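Subject: Re: [skoltar-repairs] What do you all keep the small stuff in?
From: Jotine
To: skoltar-repairs list

Vallejo wrote:

> Having a clear-out of the bench in April, so this is a plea. My screws,
> washers, fuses, beads, picture hooks and odd springs currently live in
> jam jars, and I have reached the stage where every job starts with
> tipping 4 of them on to a tray and stirring with a finger. I've looked
> at the big cabinets with 60 little drawers, which seem lovely until you
> have to carry one anywhere. I've also looked at the flat boxes with
> fixed compartments. Do people get on with them? How many compartments
> is sensible? Does everything migrate under the dividers the moment you
> pick it up? And does anyone bother with labels?
>
> Happy to be told the jars are fine. I rather like the jars.

The jars are not fine. I say this as somebody who kept jars for years and defended them at length on this very list, as the archive will confirm if anyone is cruel enough to look.

The trouble with a jar is that it is as deep as it is wide, or deeper, and whatever you want has gone to the bottom. A shallow box puts the lot in front of you. You can see that you have one M4 washer left and feel bad about it straight away, instead of halfway through putting a kettle back together.

I had the drawer cabinet too, the sort you mention. It was handsome on the wall. I used the bottom two rows, where I could reach without standing up, and the rest filled with things I had been given. When I moved the bench I took it down with the drawers still in, tilted it a little, and spent the evening on my knees. I would not put you off if your bench never moves and nor do you. Otherwise flat boxes, every time.

What I've settled on is the smoky grey plastic kind with a hinged lid, two rows of four, and a pair of black clips on the long side.

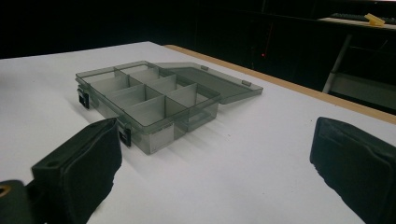 Drarkeck wrote to me off-list that eight is too few, that anyone serious wants at least double, and that a box with big compartments is only a jar with corners. There is something in that. If your springs come in a dozen sizes and you care which is which, eight places will annoy you by lunchtime. My answer is that I would sooner have several boxes with eight than one box with everything, as I only ever need one sort of thing at a time. Fuses and terminals in one box, wood screws in another, and the box of hooks and plates can stay on the shelf until somebody wants a mirror hung.

Now your other questions, in no sensible order.

Things getting under the dividers. It depends on the box and on what you put in it. Screws have never gone anywhere in mine. Thin washers and seed beads are another matter, and anything flat enough to slide through a gap will find the gap. Before you fill a new box, put a few of your thinnest washers in one end, shut the lid, turn it over and give it a shake over a towel. If they turn up next door, that box is for screws. Better to find out with a few than with 100, which is how I found out.

The lid matters more than the compartments. When you go to buy one, shut it and look along the tops of the dividers. If the lid sits well above them, everything will be one big compartment the first time it's carried on its side. I have one like that. I keep pencils in it.

Clips. Get two, and try them with cold hands. A single clip in the middle lets the corners lift, and some of the cheaper ones need a thumbnail I no longer have. Carry the box with the clips upwards. I have a note to this effect taped to the inside of the cupboard door, and it was expensive to learn.

Do check how much bench the thing wants with the lid open, too. Some lids stop upright and some go right over and lie flat behind, and the flat ones need twice the room. I prefer flat all the same — a lid that stands up will come down on your knuckles sooner or later — but if your bench is a narrow shelf at the end of the kitchen you may feel differently.

Tinted or clear? Clear is easier to read from above, I'll grant. Tinted looks tidier when the contents are a disgrace. You can still see what's what through a smoky lid in daylight, less so under the one bulb in my shed, so if you're a night worker go for clear.

Labels. I did labels. I did them beautifully, on the lid, one over each compartment, and then I opened the lid and of course they were all upside down and on the wrong side. After that I put them inside the bottom of each compartment, where they were promptly covered in screws. Now I write the general subject on masking tape along the short end, so I can read it in a stack, and trust myself to tell a fuse from a picture hook. So far this has worked, with one exception.

As for what to do with the jars, do not decant them straight in. Tip each one out, take away anything bent, rusted or unidentifiable, and only then decide what deserves a compartment. I had one whole jar that boiled down to a few brass screws and a great deal of grit. Leave a compartment spare in every box as well. You'll want it for the bits out of whatever you are mending, which otherwise go in a saucer, and then somebody wants the saucer.

I've two spare boxes of the same sort if you would like to try before you buy. I can bring them to the next mending morning. Bring a jar.

Jotine

--
skoltar-repairs: to leave the list, send a blank message with "leave" in the subject line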